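Support > Tickets > Automation > Closed

Right arm drops out mid-insert on the frame assembly job

Opened in November, last edited 4:40 pm
Posted by: second bench, Plistska workshop
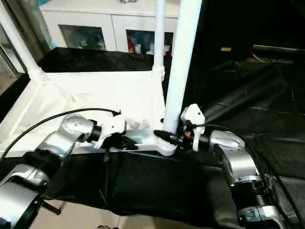 I've been chasing a fault on the two-arm cell for most of this month and I'm finally writing it all up in one place, mainly so I stop answering the same messages. The job is the Inthanon frame, the white tube one, and the trouble is always in the same step. The left arm clamps the horizontal bar and holds it still, then the right arm brings the black tapered connector in from the side, toward where the bar meets the thick upright. Somewhere in the last bit of that move the right arm would throw a force fault and go limp at the wrist. It doesn't drop the part, thank goodness, but it sags, and with the left gripper still hanging on to the bar the whole frame gets a good tug. That's the bit I didn't like. A stop is fine. A stop that pulls the work sideways with somebody's hands nearby is a safety report, so I filed one of those as well (it's under the same ticket number).

What I knew at the start: we run Brokix for the motion control and the log said code 132, which the manual calls "unexpected load, wrist". Very helpful. I pulled the history and there were 1,379 insert attempts on this job, with 67 of them ending in a 132. No pattern by time of day that I could see. It happened first thing in the morning and it happened right before knock-off.

First try — gripper fingers. I figured the connector was slipping and the arm was reading the slip as a bump. Swapped the right fingers for the spare set, cleaned the left ones while I was there, ran it again. Faulted before lunch. Put the old fingers back.

Second try — cable. The left arm has that thin cable that loops over the top and plugs in at the gripper, and I'd got it into my head that it was dragging when both arms came in close. Retied it with more slack. It did look neater! Made no difference whatsoever, and thinking about it later, it's the other arm that faults, so I'm not sure what I was expecting.

Third try — slowed the approach to half speed. Fewer faults, but the cycle time was awful and I still got one by mid-afternoon. At this point Jundia support asked me to re-zero the force sensor on the right wrist, which I'd already done twice, and I did it a third time with them on the phone so we could all agree it was done.

What fixed it was dull. The zeroing routine runs with the gripper empty and pointing straight down. On this job the right gripper holds the connector out sideways, and the payload setting was still the one from the old job, with a lighter part. So the arm thought it was being leaned on the whole way in, just a little, and any extra rub at the fitting pushed it over the limit. I put in the proper payload and centre of mass for the connector, and added a zero at the approach point right before contact. Back to full speed. I've run it for 3 full shifts since and haven't seen a 132.

The tug is a separate thing and I want to be clear that the payload change does not fix it. When one arm faulted, the other kept its grip at full hold and the faulted wrist went soft. I've changed the fault response so the right arm brakes and holds position, and the left one stays put until a person clears it at the panel. I tested that by setting the force limit stupidly low and letting it trip on purpose, with everyone back behind the line. It held. Frame didn't budge. Please don't change that setting back to get a quicker restart, I know it's annoying having to walk over to the panel.

If you're setting up a new part on this cell:

- enter the payload before you zero anything
- zero at the approach pose with the part in the gripper
- trip it once on purpose at low force and watch what both arms do
- stay out of the cell until it's cleared, even if it looks parked

Still open: Jundia are checking whether Brokix can warn you when the payload hasn't been touched since the last job change. They said it's on a list. I'll add a note when I hear more. Same code on a different job, please start a new ticket and link this one, and attach the raw log — a photo of the screen is no good to me, I can't search it.

Contact support | Copyright Plistska | Back to top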